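Looking after the hand grippers

Posted in April, filed under Workshop

The pair of hand grippers on our bench cell had been closing unevenly, so I set aside an afternoon to go over them. They get opened and closed all day and the wear shows up in the fingers first.

I started with the pads. The orange ones are soft and pick up grit, which makes small things slip. I wiped them with a damp cloth, let them dry and checked the edges for lifting. One was coming away at the tip, so I peeled it off, cleaned off the old glue and stuck on a new one from Kerslake. Leave it clamped overnight if you can. I gave it 3 hours and it has held so far.

Next were the bolts. Two on the right finger had backed out a little. I put a drop of thread locker on each and did them up by hand, no power driver. The printed markers matter more than people expect. If a corner curls or gets greasy the tracking goes off, and you can lose a morning looking for the fault somewhere else. I keep spare sheets in the Benance drawer, printed matte.

Then the camera. I wiped the lens, put everything back on the bench and held the gripper wide open over the bean tray to check that both markers were in view.

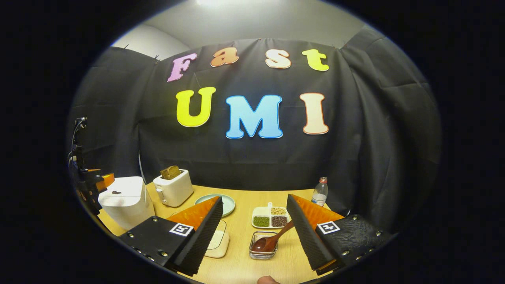 Fingers open over the tray and the wire basket, both markers showing.

After that I ran 31 slow open and close cycles and wrote the date in the log. The next check is due at 600 cycles. I still need to order more pads.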